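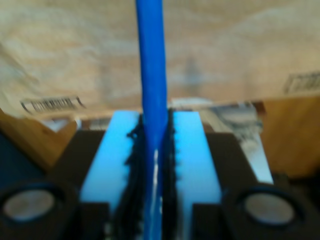

7. Loss of Grip and Cable Snag During Patching

7.1 Purpose
Section 7 applies to all Drudmont two-arm cells fitted with Lloyd fingertip pads and used for network patching. It sets out the action to be taken when fault 107 (grip slip) is shown on the Hullum control panel.

7.2 When fault 107 occurs
The controller raises fault 107 when the fingers close further than the set cable width allows. Both arms stop and hold their position. The grip is not released.

CAUTION: A held cable may be under tension. Keep hands and face clear of the fingers until step 4 is complete.

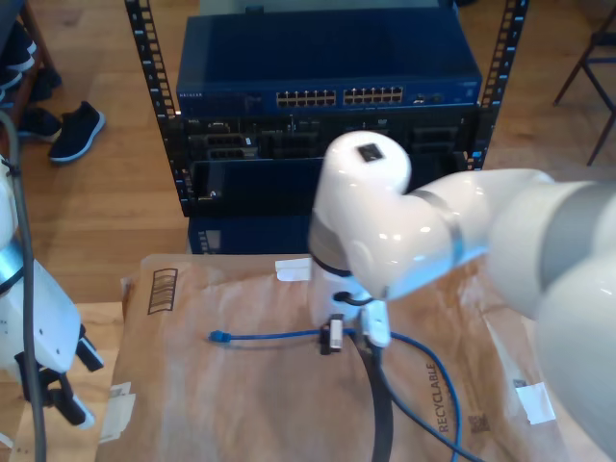 Fig. 7-1. Arms over the work surface, with the network switch and server in the rack behind.

7.3 Making the cell safe
1. Press the stop button on the panel. Do not use the pause key for this purpose.
2. Follow the cable by eye along its full length and note any point at which it is caught or pulled tight.
3. Support the cable by hand on the rack side of the gripper.
4. Select Manual, then Open Grip, at the lowest speed setting.
5. Lift the cable clear and lay it flat on the table.

Note: If the cable is still plugged into a switch, release the latch before moving it. Pulling on a latched plug can damage the port, and such damage is not covered by the Testeck service agreement. 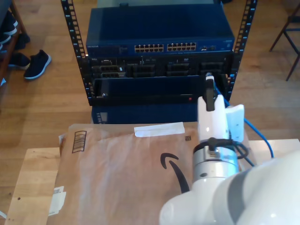 Where the cable crosses the edge of the table, check that it can slide freely. Slack should be taken up on the rack side only.

7.4 Inspecting the fingers
6. Isolate the arm at the wall switch.
7. Examine both pads for tears, lifting edges or trapped dirt.
8. Check that the screws on each finger plate are fully seated.
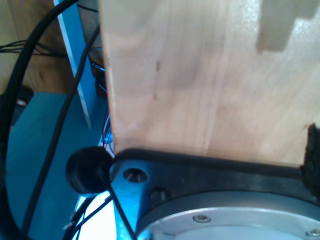
Sensor wires must not be pinched or rubbed by moving parts. Replace any wire with a broken outer cover before power is restored.

7.5 Return to service
9. Restore power and clear the fault.
10. Run the grip test at 100 per cent closure with no cable fitted. The panel should read 100 – any lower figure means that the pads must be refitted.

If fault 107 returns on the same shift, withdraw the cell from use and contact Testeck.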